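Broretti opens Dalen workshop for hand-held gripper demonstration

Broretti opened its Dalen workshop to visitors for one afternoon in September to demonstrate the hand-held gripper tools it uses to record handling tasks for robot arms. The session started at 2 p.m. and was limited to 50 places, most of them taken by packaging and small-parts firms in the region.

The company has been recording tasks by hand since spring under a project called Proruser. An operator holds the gripper, closes the fingers on a part, moves it and lets go, while a camera on the tool records the motion. The recordings are then used to train an arm fitted with the same type of fingers. Mervin Lévesque, who runs the project, told visitors that a simple pick-and-place task currently needs 200 recordings before the arm is tried on it. Tasks that involve turning a part over need more, and he declined to give a figure for those.

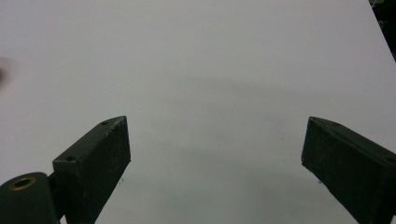 Finger design took up most of the first hour. Broretti has gone through 6 versions since the project began, and the current one is a plain block shape with a flat inner face, meant for cartons and molded parts. The fingers are dark green, close to black, and stand out clearly against a white work surface even when they are wide open with nothing between them. Each version has been tested on the same set of parts. Lévesque said the earlier, rounder fingers let flat cartons rotate during the lift, and that the change in shape dealt with most of those cases. Thin sheet material is still a problem, and no date was given for a version that can handle it.

Visitors were then invited to try the tool themselves in groups. The task was to move small plastic caps from a tray to a marked position. Operators at Broretti are expected to complete 100 usable recordings in a shift. A recording is rejected if a part is dropped, if a hand comes between the camera and the part, or if the tool is moved faster than the tracking can follow. Several visitors had recordings rejected for speed.

Nikola Szczepańska, a process engineer at Zimeren, asked how well the recordings carry over when the lighting changes between the workshop and a production hall. Lévesque replied that shadows on pale surfaces had caused errors in early trials and that recordings are now made under three lighting setups. Zimeren plans to test the method on one of its packing stations this winter.

A second session is planned in Dalen for firms that could not get a place. Broretti said registration will open once the Zimeren test has been scheduled.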